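Tranby council extends snack labeling rules to small shops

11 Mar 2019

The Tranby Town Council has approved a measure requiring small grocers and corner shops to provide an English ingredient list for every imported snack they sell. The rule already covers supermarkets and will apply to a further 87 businesses from July.

Under the measure, shops may attach a printed label to each package or post the list on the shelf where the product is displayed. Allergens, including wheat, soy and peanuts, must appear in bold type.

Council member Stelios Economou said the change followed 42 written requests from residents, many of them parents of children with food allergies.

Thodoris Kokkinos, owner of the Karagiannis grocery on Garnance Street, told the council that small shops would need help with translation. The council has set aside funds for a shared label service, which will open 15 days before the rule takes effect.

Shops that do not comply will first receive a written notice.

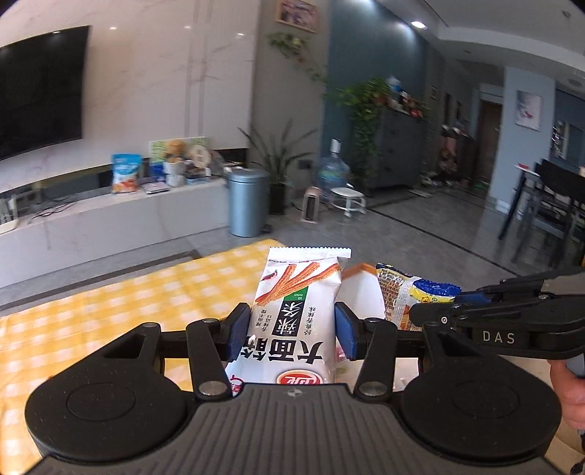
A packaged snack with Chinese-language labeling.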